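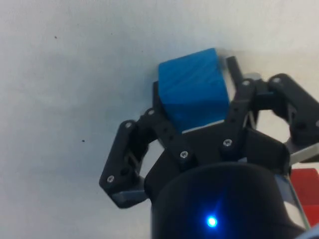

How to bring a packing bench onto a robot arm without losing the people who run it

Published July 7, 2025, by Killian Besnard

We make and repack small parts at Bridska, and in February we moved the first of our sorting benches over to a robot arm. This page sets out the steps we followed, in the order we would follow them now. It is written for supervisors and team leads. You don't need to be able to program anything to use it.

Before you start

You will need one job that is done the same way most of the time, the people who do it, and somebody with authority to change the rota. We chose the Rocha line, where plastic blocks are picked off a table and set down in order for the next station. Parts on this line are light and hard to damage, and a dropped one costs very little.

Leave awkward jobs for later. Bags, cables and anything that sags will take up weeks of your time.

Step 1. Write down the job as it is done

Sit at the bench for a full shift and write down what people do, including the bits missing from the work instruction. Our instruction had 6 steps. The real job had 26. Most of the extra ones were small checks: turning a block to look for a rough edge, wiping the table, putting a doubtful part to one side for a second opinion.

Mark each line as "arm", "person" or "not sure". Show the list to everyone who works the bench and let them change it. Ours went back and forth twice before it settled.

Step 2. Agree who does what afterwards

Do this before the arm is switched on. People will ask about their hours and their pay grade, and they should get an answer in writing. Ours stayed on the same contracts. Two posts changed title from sorter to cell operator, with a training allowance paid from the first day of training.

Not everyone wanted the change. One of our longest-serving sorters preferred to move to goods-in, and we arranged that.

Step 3. Teach the grip

Start with a single block and a clear table. Bring the fingers down either side of it at low speed and close them on two opposite faces. Then:

Lift the block a hand's width and hold it.
Look at it from both sides. It should sit square between the fingers.
Set it down and let go. If it shifts as the fingers open, the grip is off centre.
Save the position and give it a name that the next shift will understand.

Let the operators do the teaching. Ours were better at it than the engineer, having handled the parts for years, and they noticed a tilted block straight away.

Add a second block only when the first can be picked and placed 38 times in a row with no help. Any miss starts the run again. We log these in Fludex, but a sheet of paper on a clipboard does just as well.

Step 4. Set the rules for stopping

Anyone at the bench may stop the arm, for any reason, and does not have to explain it to a manager. Put this in the shift notes and repeat it at handover. In the first fortnight our arm was stopped a lot, mostly out of caution. Leave that alone. It drops off as people learn which noises are normal.

Keep stoppages out of anyone's appraisal. If you score people on them, they will stop pressing the button.

Step 5. Look at the new work after a month

The job changes more than the plan suggests. Our operators do less reaching and lifting, and sore wrists come up less often at the team meeting. They also say that the day is quieter and that watching the arm is more tiring than they expected. We now swap operators between the arm and hand inspection every 2 hours, which has helped.

Check these with the team:

Breaks. Are they still being taken together, or is somebody always left with the machine?
Skills. Can people still run the bench by hand? We do one manual shift each month.
Faults. Who gets called at night, and are they paid for it?

Moving on to the next bench

We are now writing the list for the Wuker line, which handles mixed sizes. Two of the Rocha operators are doing the first sit-in, and the "not sure" column is already much longer than last time.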